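Lulton Facilities Service Desk
Ticket 409: Block bin, residue on inner back wall and scratching to floor
Status: Open, awaiting parts
Category: Furnishings and fittings
Priority: 6
Assigned to: Emrys Gethin
Last updated: Aug 13, 2021

Summary of request
The Jonura room has reported that the large grey sheet-metal bin kept on the wooden table is marking the coloured blocks stored in it. Users have found a grey smear on their fingers after handling the blocks. The requester asks whether the bin can be cleaned in place or should be replaced.

Initial assessment
The bin was inspected on the table with the blocks left inside. The floor is scratched and rubbed over much of its area. This is surface wear and the sheet remains sound. The lower part of the inner back wall carries a wide, streaky band of residue, darker than the metal above it. The two small round holes in the floor are part of the original pattern and should not be filled or taped over.

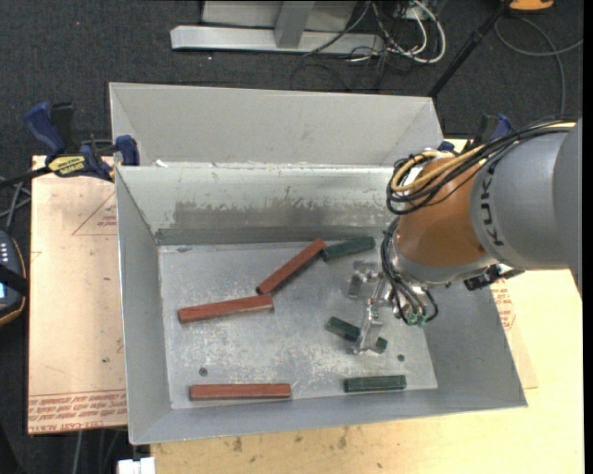
The residue was tested first with a damp cloth and then with warm water and dish soap. Neither made a noticeable difference. A small patch treated with the Marchuk metal cleaner came up lighter after nine minutes, although a faint streak remained. The cleaner was rinsed off and the patch was dried by hand.

A white cotton cloth was then rubbed along the scratched floor and came away grey. The same cloth rubbed on the upper part of the back wall stayed clean. The smear reported by the users is therefore considered to come from the worn floor — the band on the wall may be unsightly, but it is not the main source.

Actions taken
1. Red and green blocks wiped with soapy water and returned to the bin.
2. Loose scraps to be cleared from the rim at each weekly clean. Cleaning sheet amended.
3. Liner, part 127, ordered from Forkine. The supplier has been asked to confirm that the liner can be cut to leave both holes open.

Actions declined
Repainting of the interior was requested in January under a previous ticket and was declined at that time. The position has not changed. Paint would chip under the blocks and add to the problem.

Advice to users
Please do not use steel wool or scouring powder on the bin. Until the liner is fitted, blocks should be wiped before they are placed on paper or fabric. The bin may remain in normal use.

Next step
E. Gethin to fit the liner on delivery and repeat the cloth test. The ticket will be closed once the requester has confirmed the result in writing.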